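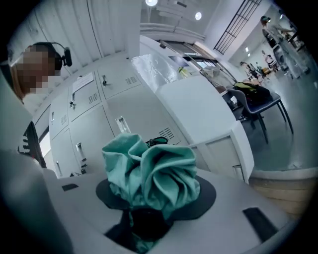

Cloth, glasses, and a gripper: tips from a month with the Plokby kit

I've had the Plokby hand-held gripper kit from Dirkulum since the start of February, and I like it a whole lot more than I thought I would. You squeeze it, you do your chores through it, and the recordings get turned into practice material for a robot arm later on. Readers have been writing in to ask if it's any use around a normal house or shop, so I've put my notes together with the regular household tips. A lot of them work just as well with bare hands.

Folding and picking up cloths

Pinch from the middle. If you go for a corner, the rest of the cloth drags across whatever else is on the table, and you end up chasing it. Grab the center, lift straight up, let the sides hang, then set it down. You get a soft little heap that's easy to grab again.

Thin microfiber is harder than terry. The fingers slide right over it when it's lying flat, so scrunch it first. Once it's bunched up it behaves beautifully!

Wash cleaning cloths without fabric softener. Softener leaves a film, and the film ends up on your lenses and your windows. I do mine on warm with a squirt of dish soap and hang them over the tub.

Pick a cloth color that stands out from your counter. I had a gray one on a gray bench and kept losing track of the edges. Mint or teal is great, and so is a good loud orange.

Glasses

Rinse before you wipe. I know, everybody's heard it, but grit is what scratches lenses. Lukewarm water, one small drop of soap, shake, then the cloth.

Working with the gripper, take hold of the bridge. The temples flex, and if you squeeze one the whole pair swings around and smacks the table. Go slow on the close. The Plokby has a nice light trigger and you can feel the moment it touches something – I've handled my old readers with it dozens of times and they're still straight.

Put them down folded, lenses up. And keep the cloth and the glasses a hand's width apart if you plan to pick up only one of them. I've lifted both together more times than I'd like to admit.

Setting up your spot

Clear more table than you think you need. The gripper is wider than your hand and it knocks over mugs.

Uliana Boiko, who runs the repair bench at Drevbridge, gave me the best tip of the lot: put a folded dish towel under anything slick before you practice on it. Pill bottles, spoons, phone cases, they all stop skating away. She also wraps a rubber band around jar lids, and I've been doing that for my mother's kitchen ever since, gripper or no gripper.

Try both heights. Standing at a counter was easy on my back and rough on my wrist. Sitting was the opposite. I switch when the kettle's on.

Short sessions are best. I do 16 pickups, put it down, shake out my fingers, and start over. By the end of the second week I had 801 saved, which made me ridiculously happy.

Looking after the kit

Wipe the finger pads with a barely damp cloth when you finish up. Lint is the enemy, especially after towels. No alcohol on the rubber parts, the booklet is firm on that. For crumbs in the hinge I use a dry toothbrush.

Charge it overnight on a hard surface. Mine was down to a sliver by Tuesday noon when I forgot.

Hang it up by the loop. In a drawer it collects everything: twist ties, birthday candles, a washer from the faucet.

What I'd change

The strap is stiff out of the box. Work it back and forth for a few minutes before you wear it and it loosens up fine. The upload software is slow with long recordings, so keep them short. And I'd love a smaller size, my daughter can just barely close it.

What it costs

The basic kit is $196 and the one with spare pads is $200, so get the spare pads. Didenko makes a similar gripper that I tried for an afternoon. It's lighter, but the trigger is stiffer and my thumb was sore by supper. For cloths and other soft stuff I'd pick the Plokby every time.

Next up is socks. If you have a good way to pair black ones under kitchen light, please send it in!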